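Search this site Search Go

Open day at Kunmont: an afternoon with two-armed robots

2020-08-26 | By Salvador Brandão

Print this page | E-mail this page
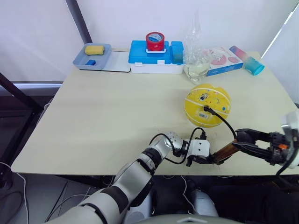 Kunmont opened its robot workshop to visitors for one afternoon, and I went with Youssra Tahiri, who runs packing and returns at Himport. We had both been asked by our employers to find out whether a two-armed machine could do any of the handling that our own people now do at benches. The first demonstration we were taken to was at a plain beige table against a white wall. The robot has a hand with black fingers on its left arm and a two-fingered gripper on its right, and the things put out for it were ordinary household ones: a yellow ball patterned like a basketball with a cable plugged into it, a roll of red tape on top of a blue box, a sponge in a tray, a glass with liquid in it. The left hand had hold of a translucent brown rod and the gripper was pointing towards it.

The building is on the Urnach estate, behind the bus depot. Parking is poor and the sign is on the wrong side of the road if you come from the north. Visitors had to sign in, leave bags in a side room and watch a safety film. After that we were put into groups and given a guide. Ours was Simão Neves, a technician who has been with the firm since it had one bench and a borrowed compressor.

Kunmont started out making fixtures for bottling lines and moved into robot handling later. It now employs 110 people on the site. Most of them still work on the fixtures, which pay for the rest. Neves was quite open about that. He said the two-armed work brought in very little at the moment and that the owners expected it to stay that way for a while.

The exercise at the table was passing an object from one hand to the other. It sounds simple, and a person does it without looking. Neves explained that the robot has to decide where each hand should meet, how hard to hold on, and when to let go. If the first hand lets go too soon the object drops. If it lets go too late the two arms pull against each other, and the arms stop themselves when the force gets too high. He had a box of snapped plastic parts from earlier in the year, which he handed round.

Somebody asked why the two arms did not have the same hand. The answer was that they wear differently and are good at different things. A gripper with two flat jaws is cheap, strong and easy to repair. A hand with fingers can get round an odd shape but needs more looking after. Kunmont tries different pairings because its customers have not settled on one. Neves said that if he had to buy for a factory tomorrow he would buy two grippers and spend the difference on better trays.

Youssra asked about cables, as she had noticed the one running from the ball. At Himport a good share of the returned goods come back with a lead still attached, and the leads catch on everything. Neves said that leads were one of the hardest things they dealt with. A rigid object stays the shape it was when the robot last looked at it, and a lead does not. The team has a separate set of exercises for them, run by Glória Patrício, and he took us over to her bench next.

Patrício was teaching an arm to lift a coiled lead and put it in a shallow box. She had set a target of 200 tries for the week and writes each one down on a paper sheet before it goes into the computer. She prefers the paper because she can add a note beside a bad try at once. We watched three tries. Two went well. In the third the plug end stayed outside the box and the arm went back to its starting place without noticing. She wrote it down and carried on.

I asked her how the robot was taught in the first place. A person guides the arms through the job many times over, and the recordings are then used to train the software. The exercise we had seen at the first table had used 501 recordings when it was last trained. She did not think the number mattered as much as people suppose. A few dozen made with the objects in different places had helped more than a large batch made with everything in one spot.

Tea was served in the canteen at this point, with a short talk by Armindo Matos, who looks after sales. The slides were hard to read from the back. He went through the firm's three main trial sites, the largest of which is the Mohammed warehouse, where a pair of arms sorts small parcels for part of each shift. According to Matos it runs for nearly 3 hours before a person has to step in. He was asked what the person steps in to do, and said it was mostly clearing a parcel that had been dropped between the table and the belt.

He would not give a price. He said it depended on the job, and that Kunmont preferred to hire the equipment out for a trial period first. Several people in the room pressed him on this and got the same answer. A man from a laundry firm wanted to know about wet cloth and was told that they had not tried it.

After the talk we could go round on our own. I spent most of the time in the fixtures hall, where a line of older machines was cutting parts for a bottling customer. It was loud and there were ear defenders at the door. A fixed arm there loads blanks into a press and has done the same job for years. The operator told me it had been out of action for one morning since the spring, when a hose split. I found this more useful for my own purposes than anything else I saw, as most of our work is one part in one place.

Youssra went back to the first table and came away with a fair list of questions. She wanted to know about light, and was told that strong sun through a window can upset the cameras, so blinds are advised. She asked about clear packaging and glass, which are common in her returns. These are difficult for the cameras too, and the team puts clear things out among the others for that reason. She also asked how long it took to teach a new object. Neves said a day if it was like something they already had, and that he would not guess if it was not.

Some practical notes for anyone thinking of going. The floor is concrete and there is a lot of standing. Flat closed shoes are required and two visitors in sandals were lent overshoes. Photographs are allowed in the demonstration room but not in the fixtures hall. The lift was out of order, and the canteen is on the first floor.

Kunmont plans another afternoon in September, with the lead handling as the main demonstration. Places are given out by the front office, by telephone only. Youssra has put her name down and is taking a crate of returned goods with her, with the firm's agreement, to see what the arms make of them. I have asked for a quote on a press loader.

Print this page | E-mail this page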